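Why do we put off the washing-up?

My project for the housing and daily life module was meant to be on recycling, but my flatmate Reiko Takeda and I had such a long row over a saucepan that I changed topic the next morning. I asked people in Undska halls to fill in a short survey, and 138 of them did (I'd hoped for 300, but never mind!).

Most said they leave things "to soak" overnight, and quite a few admitted that soaking is just a nice word for leaving.

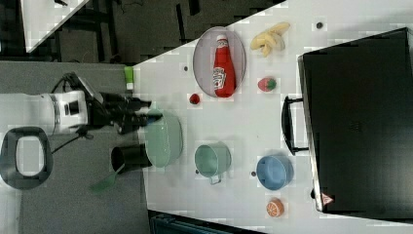
Shared kitchens came out worst, and I think it's down to size as much as laziness. People told me they'll rinse a mug straight away but walk past anything that won't fit in the sink. A large green bowl like the one on the white table is a good case — it takes up the whole drying rack, so it gets left till last, and then everyone swears it belongs to somebody else.

My tutor, Shigeru Sugawara, asked whether a rota would help. Two kitchens tried one in August and both gave up, mostly over who counts as having cooked. I'd love to follow that up next year, with more kitchens and a shorter survey.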